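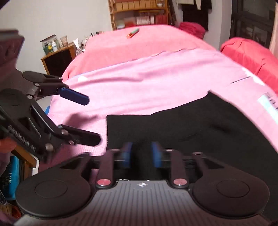

Hand-held gripper pair, six weeks in: what it's like when it's your job

Rating: 3.5 out of 5
Used for: folding and flattening cloth, bed surfaces mostly
Paid for by: work, not me

Typing this on a break so excuse the state of it.

Background, quick. I'm at Drendivness, we do laundry and linen for small guesthouses plus a handful of private homes. Until this spring my job was folding. Now half my shift is folding with these things in my hands, so that the Kollby arm they want at the end of the line can learn from it. Management got the grippers through Harahap, who also handle the software end. Nobody asked the folders which model to get. So here's a folder's review.

What you get

Two grippers, one per hand. Each has two fingers with blue pads at the tips, and big round black pads on the body. Charging dock. A case with foam that doesn't quite close once the cables are in. A printed guide of 6 pages, of which you need two.

Grip on cloth

Good. Better than I expected. The blue tips take hold of a single layer of cotton without bunching it. Thin sheets fine. Knits fine. Black cloth on a pale sheet is my favorite practice setup, you see every crease and there's no guessing where the edge is.

Thick stuff, no. Fleece blankets are a fight. Anything with a double hem, you end up pinching twice. Towels depend on the towel.

Corners are the real test. Finding a corner that's folded under itself takes me a second with my fingers. With these, more like four or five, and you have to look at it the whole time. You don't realize how much of folding is feel until the feel is gone.

Comfort

Mixed. First hour fine. After that the weight sits in your wrists, left one worse for me. Taller coworkers say shoulders. We work over beds and low tables a lot and the grippers make you stand further back than you normally would, so you lean. I put a block under my front foot now. Helps some.

Handle is one size. Too fat for small hands. Two of the women on my shift wrap their thumbs the wrong way round because of it and get sore at the base of the thumb. Harahap sent a slimmer sleeve after we complained, slips when you sweat.

Practice at home rooms, not just on the bench

Credit where due. The training plan has us do it on real beds in real rooms, with pillows and stuff lying around. Much harder than the bench. Blanket shifts under you. A soft bed gives when you push down to smooth, so the wrinkle moves instead of going away. But that's what the work is like and I'd rather it learned from that than from a nice flat table.

Battery

Box says a full shift. I get most of a morning. Swap at lunch, don't trust the light.

What it changed at work

This is the part people ask me about so I'll be straight.

The count. We logged 2,055 folds in April, between all of us. That number went on the whiteboard and after that people were rushing to beat it, and a rushed fold is a bad fold, and a bad one has to be thrown out. Took weeks to get the board wiped. If your boss buys these, ask early if there's going to be a number and who sees it.

The pay. We get a bit extra per hour on gripper time. Had to ask. Wasn't offered.

The pace. Folding by hand you talk, you look up, you're on autopilot. With grippers you can't. It's quieter in the room now and I miss the noise. On the other hand I've never thought so much about how I fold, and the new hires pick it up faster because we had to agree on one way of doing a T-shirt. There were roughly as many ways as folders before.

The big one. Am I teaching my replacment? Maybe. We've been told the arm takes the flat pieces and we keep fitted sheets, repairs, checking, and the home visits. I got that in writing and so should you. So far the arm does pillowcases slowly and drops some. Ask me again next year.

Compared to the other one

We had the Grilberg pair on loan before these. Lighter, nicer handle, tips no good on thin cotton, kept letting go. If I could have the Grilberg handle with these tips I'd be happy and so would my wrists.

Tips if you get handed a pair

Wipe the blue pads, lint kills the grip.
Open wide before you go in, then close. Don't scoop.
Keep both hands in front of you even when only one is working.
Switch off every 40 minutes whatever the schedule says. We had to push for that too.
Practice on something dark and plain before stripes.

Would I buy it? Not for myself, what for. Would I tell a shop to buy it? If they sit down with the people doing the folding first, yes. Half a star off for the handle, half for battery, half for the case that dosen't shut.

Break's over.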